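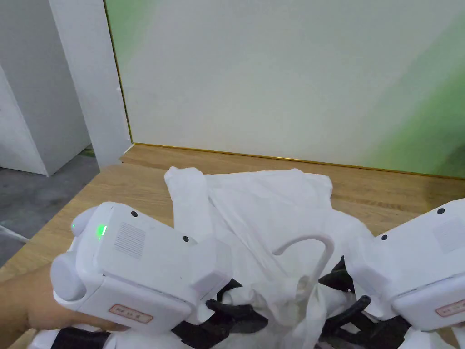 Ferna Folding Table

Home | Tables | Laundry Room | Delivery | Contact

If you have ever tried to hang up a white top on the corner of a bed, with one sleeve going one way and the hanger going the other, you'll know why we're so fond of the Ferna. It's a good, plain table for doing the washing on, with a light wooden top and the grain running along it, and it suits a pale wall very nicely indeed. White things look lovely on it, even when they're still all in a crumple and waiting for their hanger!

The top is 1,045 mm long and 500 mm deep – enough for a grown-up's shirt with the arms out – and it stands 935 mm high, so you can work standing up without stooping (our backs are very grateful). We sand the edges by hand at our Fullham workshop, as a snagged cuff is a miserable thing, and every top gets two coats of matt oil before it leaves us. Wipe it with a damp cloth and give it a little more oil each September or so.

Legs come separately in the box, with the key, and go on in a few minutes. Please do let a freshly ironed shirt cool before you leave it lying on the wood.

You may also like
Preda Wall Rail
Polness Linen Shelf
Ferna Stool

Comments

Bought the Ferna in November 2019 and use it every single day. Wish it came a bit longer for sheets.

Lovely colour, a touch paler than I expected. Is the Preda rail the same wood?

Very solid. One leg was stiff going on but fine after that.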